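Setting a small breakfast table: where does the mug go?

Posted in Home & Kitchen, October 23, 2026

Jirkier
I moved into a tiny place in September and I finally have a table! It's small and white and I love it, but I can't seem to lay it nicely for one person. I've got a food tray, an orange mat, a plate and a mug, and by the time everything is down there's no room for my elbows. Do I put the plate on the mat or leave the mat for something else? I'd like it to look cheerful without eating breakfast at a slant. The table is pushed against the wall and I can't pull it out very far.

Pisharody
Oh, I love a small table — you get to use every bit of it! Put the plate down first, right in front of your chair, and leave a hand's width between it and the edge. Then bring in the tray on whichever side you reach with less, so you aren't dragging your sleeve through the jam. Mug goes on the far side of the plate. Try it with everything empty and shuffle things until your arms feel free.

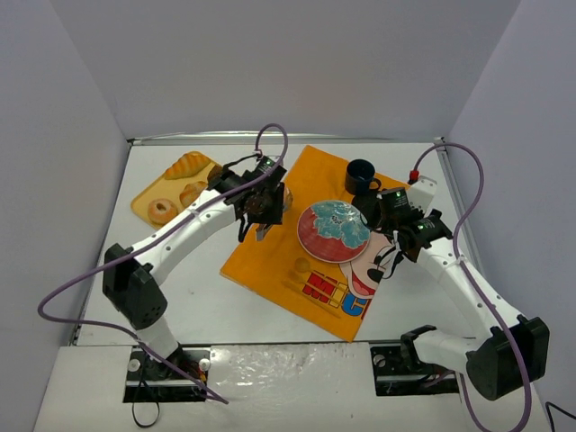

Does a mat need to match the plate?
Pick whatever color makes you happy in the morning. A bright mat under plain dishes looks great, and it's easy to swap when you get bored with it.

One more thing I do: the tray stays loaded in the fridge overnight with the butter and fruit, covered. In the morning it's one trip — lovely! If your tray is too wide for the shelf, use a smaller one. Mine is 12 inches and fits fine.

Wistus
get a smaller plate. I eat off a side plate every day and never miss the big one

Clondale
Agree with Pisharody about the mug, except I'm left-handed so mine goes on the left. Also wipe the mat before you roll it up or it gets sticky. I have 2 and switch them.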